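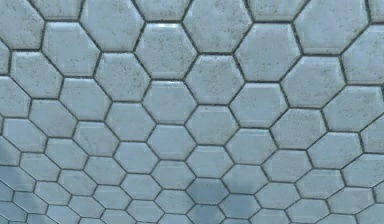

Simulated surface, pale hex tile with dark grout.

14 Nov 2022

Spent the morning on the Kulislow budget. The arm from Tratodton takes most of it, and the second gripper moves to December. I put down 1000 for mounts and cabling – probably low. Kyriakidis quoted 30 days on the base plate, too long for us. I'll ask again.

Ran the tile surface once more after lunch. The speckles stay in. 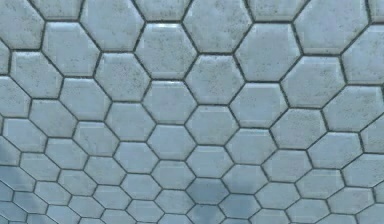
Wekirham wrote back that we should price 2 spare controllers now and leave the warranty for later. I don't agree about the warranty. Redoing the sheet tomorrow.

This site uses cookies. Accept | Settings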